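Flat clear-out, back bedroom and hall end
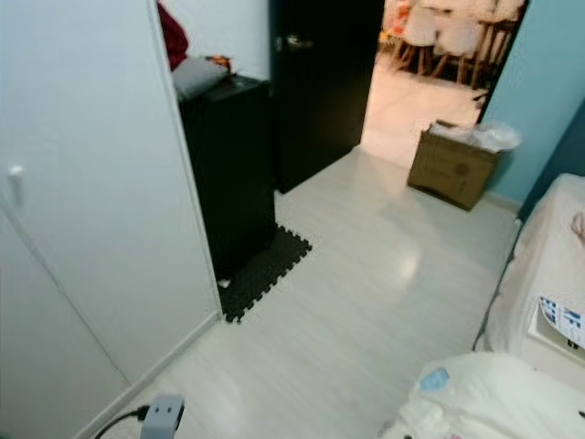 Two days in and the back bedroom finally has a floor again. Renata Ojeda wanted updates so this is the updates page, will add as I go. Typed fast, sorry. Dining room still has the table and chairs, those go last so we can eat like people.

Thu 10 August

Wardrobe. The tall white one. Staying, decided. Measured the stairs twice and no way without taking the doors off, and the last time we took the doors off it was December and we were at it till midnight. New tenant says she wants it anyway.

Black cabinet. Going to Védís Nørgaard if her van is free. The red cloth, white cushion etc still on top, I keep walking past and not dealing with them. Will deal with them.

Foam mat. The black jigsaw kind. Comes apart in a minute, goes in a bag, bag goes under the stairs at Jusia with the other pieces. Anyone want it, say so before the weekend.

Cardboard box by the door. Do NOT tape it yet, I have more for it. Papers first, then the chargers, then whatever turns up.

Door. Black one with the lever handle. Catch sticks in warm weather, lift a bit and push. Leaving it open while we carry stuff through, much easier.

Walls. Light blue stays. I was going to paint it back to white and the agent at Gondari said don't bother, people like it. Saved me a weekend and a tin of paint.

Dining chairs. White backs, wood legs. My favorite things in the whole place and they are coming with me, no offers please. Yes Renata I mean you.

Table. Same. Legs unscrew, I have the key for them in the kitchen drawer, second one down. Or third.

Still to do

Curtain rail in the back room, needs the long screwdriver. Védís has the long screwdriver.

Meter reading. Write it on the sheet on the fridge, not on your hand.

Politis pickup for the big stuff, booked but they havent confirmed. Quote was 1720 for everything, which was before I decided to keep the table, so I'm hoping for less. Will ring again tomorow.

Hall cupboard. Have not opened it. Not opening it today.

Keys. 4 sets, one goes to the agent, rest in the envelope marked Ciston.

More pictures when the dining room is done. If you are coming to help, bring gloves and something cold to drink, and park round the back becuase the front is all permits now.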